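Repair bench reopens at Lodhi House after refit

11 August 2023

The shared repair bench at Lodhi House is open again from this morning, after being shut since May for new flooring, new lighting and a long overdue sort out of the drawers.

Members can book the bench in the usual way. Slots are 30 minutes, two in a row if nobody is waiting. The sign-up sheet has moved from the corridor to the inside of the door, so please dont go looking for it by the kettle.

Ghazala Jafri, who looked after the refit, said the drawers took longer than the floor. "We had 331 odd screws in one biscuit tin and not a label on any of them. Sorted by size now. Please keep it that way."

Hex keys are in the top drawer, metric only. Anything imperial has gone in the red box under the window – ask if you need it. Small screwdrivers are second drawer down, and the pliers are back on the wall where they used to be.
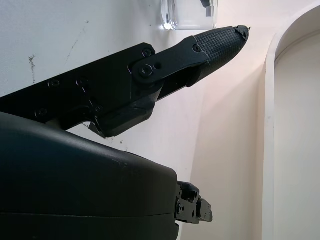
Adberg Workshop Group | News and notices

Small hex-socket screws like the ones on the black link plate are what the bench gets used for most, and they are also what gets rounded off most. Shamim Virk has put up a short note on this. Right size key, pushed fully home, no ball-end keys for the final turn. If it slips once, stop and come and find someone.

Shamim is also running two evening sessions on fastenings and small joints, covering screws, bosses, link plates and what to do when a thread has gone. 11 places at each. Free to members, £20 for everybody else, pay on the night. Bring something to work on if you have it, there will be scrap parts if not.

A few other bits. The Jumus vice has been refitted at the left hand end and now turns all the way round. The old lamp has gone. Threadlocker is kept in the cupboard, not on the bench, and the cupboard is locked after six – the key is with whoever is on the desk. Eye protection on the hook, put it back on the hook.

Still missing: one 2 mm key from the long set, the small magnetic tray and the lid off the parts washer. If they went home with you by mistake, leave them at the desk, no questions.

The stores list is being moved over to Zusedico and should be ready before the end of the month. Until then write what you use on the paper sheet, including washers. Ghazala will be doing teh first reorder from that sheet, so if it isn't written down it wont be bought.

Bench bookings and session places at the desk or by phone during opening hours.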